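Search this site Go

Facilities > Altholm > Kitchen and Dining > Monthly Safety Check

Kitchen and dining room, monthly safety check
Site: Altholm
Checked by: Jirayu Suksawat
Date: 8/30/23

Mark each line OK, FIX or N/A, and write the comment directly after it.

1. Exit doors open fully from inside. OK. The door to the yard is a little heavy but one hand is enough.

2. Exit signs are lit. FIX. The sign over the yard door is dark. I changed the lamp and it is still dark, so please send the electrician.

3. Fire extinguishers in place, pin and seal present. OK. The one by the stove had a chair in front. I moved the chair and I spoke with the lunch team.

4. Fire blanket within reach of the stove. OK.

5. Floor dry and without loose mats. FIX. The mat at the dish sink is curling at one corner. I have taken it away until the new one comes from Wuslow.

6. Fridge temperature 40 F or lower. OK. The log sheet has two mornings without a number. Please write the number also when the fridge is fine.

7. Dishes and serving ware without chips or cracks. FIX. I took out 6 plates with chipped rims. They are in the box marked BROKEN and should not return to the shelf.

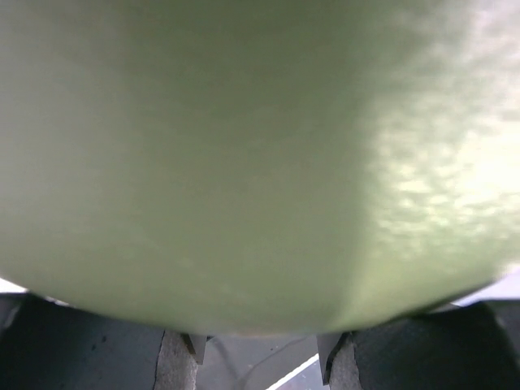 8. Shelves fixed to the wall, heavy things stored low. OK. The top shelf has a label which says up to 70 pounds. We are far under this.

9. Electric cords and plugs. FIX. The cord of the Lodhi kettle is worn near the base. I have put a red tag on it. Do not use it, even for one cup.

10. Cleaning products kept apart from food and closed with a key. OK, but the key was in the lock. The key must hang in the office.

11. First aid box complete. FIX. Blue bandages are nearly finished and the burn gel is past its date.

12. Hot water at hand sink, soap and paper towels. OK.

Comments from the second reader (Ileana Ilie)

I agree with all the points. For line 2, the electrician is already coming to Ukutcombe and I have asked him to stop at Altholm after. Line 9 was also on the January list with a different kettle, so I would like us to check cords every two weeks. All FIX lines must be closed in 14 days. Please sign beside each one when it is done.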